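Ticket 3117 – Jewelry sorting: chains tangling, small pieces going missing
Opened by: Dragica Matić
Category: Home storage / Accessories
Status: Resolved, left open for notes

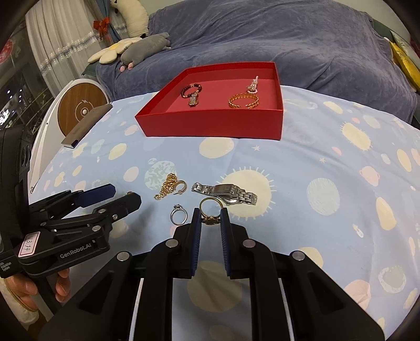

Hi all! I finally started on the big jewelry sort and I'm loving it, but I've hit two snags. I do the sorting on the bed with a red box for the pieces I've been through. The bracelets are easy. The fine gold chains knot up the moment I look away, and the rings and earrings roll into every dip in the sheet. My sheet has suns and planets and little white stars all over it, so a hoop with small white stones just melts into the pattern. I've lost the same earring 3 times.

What I've tried so far:
Shaking the chain loose. Made it worse.
Pulling from the clasp end. Got one loop out, then stuck.
Putting everything in the red box together. Fine for the cuff, terrible for anything thin.

Reply from Hornholm help desk
Great project, Dragica! Two questions. Is the knot tight or just a loose tangle? And is the mattress soft? A soft bed dips wherever you lean, and small things head straight for your knees.

Dragica Matić
Loose tangle, I think. And yes, very soft. I never thought of the leaning!

Reply from Hornholm help desk
OK, try these in order.
1. Slide a big tray or a cutting board under the sheet where you work.
2. Lay the chain flat on a plain dark cloth and open the clasp first.
3. Put one drop of baby oil on the knot and work it apart with two sewing pins. Push the loops outward and don't tug the ends. Wash the chain in mild soapy water after.
4. Keep beaded and pearl pieces well away from the oil.
5. Rings and earrings go in an egg carton, one pair per cup.

Dragica Matić
Update! The board under the sheet is brilliant – nothing rolls now. The knot took me 17 minutes with the pins and it came out whole, no kinks. I was so pleased I did a second chain right away. Egg carton is full already, so I'm on to a muffin tin.

One more thing: how do I stop the chains knotting again once they're put away?

Reply from Hornholm help desk
Thread each one through a drinking straw and close the clasp around the outside. For short chains, cut the straw to half the chain's length. Hanging them on hooks works too.

Dragica Matić
Straws it is! Bracelets and the cuff are staying in the red box, they look lovely in there. Still one stud missing its back, will check under the pillows tonight.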